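Prarton Recording Set

Made by Mekcombe, Nastcombe
Item 1114
In stock, ships in 4 working days

Overview | What's in the box | Setting up | Choosing objects | Questions people send me

I make the Prarton for people who teach arms to pick things up and who are tired of taping their recording gear together every time they want another batch of demonstrations. It's a small, plain set of parts: two cameras, two mounts, a pedal, a box that keeps everything on one clock, and the software to go through what you recorded afterward. If you already have an arm and a way to drive it by hand, this sits alongside it. If you don't have those yet, get them first and come back, I'm not going anywhere!

I started building these in a back room at Nastcombe when I was collecting for my own gripper policy and kept losing whole afternoons to bad timestamps. The arm log said one thing, the video said another, and the training run happily swallowed both. The first sync box was ugly (the current one is only slightly better looking, if you ask me) but it did the job, and the rest of the set grew up around it.

What's in the box

2 cameras, with lenses fitted and focus locked
1 table mount with a screw clamp
1 chest mount with wide straps
1 Ambaye sync box
1 foot pedal for start, stop and discard
Cables, all labeled at both ends
A printed setup card

You supply the computer, the arm and the things on the table. The software is a download, and the link is on the setup card.

The Ambaye box

Most of the money in this set goes here. The Ambaye takes the camera streams and your arm's joint readings and stamps them all from the same clock, then writes each take into its own folder. Press the pedal once to start a take and once more to end it. Hold it down and the take goes in the discard folder, which I'd ask you not to empty too quickly – a fumbled grasp that got rescued can be a lovely thing to train on, and you may want it back in a month.

There's a light on the front. Green means recording, amber means one of the streams has dropped, and no light means check the plug. I fought hard with myself about adding a screen and decided to leave it off. You'll be watching the gripper anyway.

The chest mount

People buy the set for the sync box and then write to me about the chest mount. It holds a camera at the operator's chest, so you get a view that's close to what the person was working from, with all the leaning and shifting that a fixed camera misses. Pair it with the table mount and you have a steady view and a moving one of every take.

A couple of things from my own use. Tighten the lower strap more than feels natural, or the camera nods when you breathe. And do a short test take sitting the way you'll really sit, shoulders and all. I once did a full morning of takes upright and a full afternoon slouched, and the two halves looked like different tables. (I kept both. The model didn't seem to mind, but sorting them was no fun.)

Setting up

Clamp the table mount first, then run the calibration page from the card. After that put on the chest mount, plug both cameras into the Ambaye, and wait for green. I can get from a closed box to a first take in 17 minutes. Your first go will be slower and that's fine, most of it is cable routing.

Keep the chest camera's cable over your shoulder and down your back. Everyone tries it down the front once.

Choosing objects

I get more mail about this than about the hardware, so it may as well live on the page. The set will record whatever you put down, and what you put down matters a lot more than which camera you bought.

My advice is to raid a desk drawer. Blocks and cups are a nice way to check that the arm moves, but a policy raised on them gets a rude shock when it meets a ribbon. I like a table with something flat, something clear, something floppy and something with printing on it, all out at once and a bit in each other's way. Let one thing hide behind another. Turn things over between takes, swap their places, take one away and put it back later.

Clear plastic deserves its own sessions. It picks up whatever is underneath it and throws bright spots back at the camera, and depth readings tend to go funny. A patterned cloth makes this harder again, and I'd use one on purpose for part of your set. Then do the same objects on a plain top so you can tell which of the two is giving you trouble. 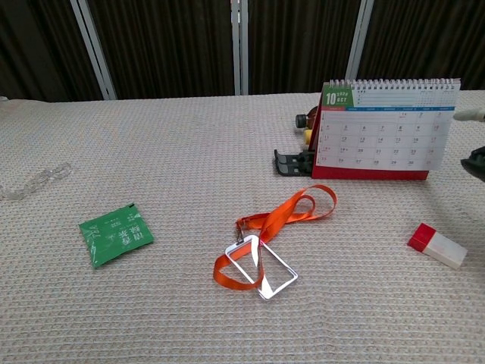

A desktop mix on a woven cloth, with an orange lanyard and its empty badge holder in front of the calendar.

Ribbons and lanyards are the other one. Drop them, don't arrange them! If you lay each loop out neatly you'll end up with a policy that only knows neat loops. I pick mine up and let it fall before every take, and where it lands is where it stays. Write down which part you're grasping, though. Grabbing the ribbon and grabbing the holder are two separate tasks in my folders, and mixing them up cost me a week.

Sorting your takes

The review software plays both views next to the joint log. You mark a take as good, partial or failed, type a line about what the operator was trying to do, and move on with the arrow keys. It's dull work and I've tried to make it quick. Labels are saved as ordinary text next to the video, so if you outgrow my software you can take everything with you.

Exports come out as folders of frames with a matching table of readings. A converter script is included if your training code wants some other layout, and it's short enough to edit yourself.

Questions people send me

Will it work with my arm?
If your arm can send joint positions over the network or a serial cable, yes. Write to me first if it's something older.

Can I add a wrist camera?
You can. The Ambaye has a spare port. I don't sell the wrist bracket yet, but the drawing is in the download and it prints well.

Can I buy the chest mount alone?
Yes, ask for it by name when you order. It comes with straps and the camera plate, no camera.

Do you sell recorded data?
No, just the gear for making your own.

What if a strap or cable wears out?
Send me a note with your order number. Cables are the same labeled ones as in the box, and straps come in regular and long. The long ones are back in stock in August.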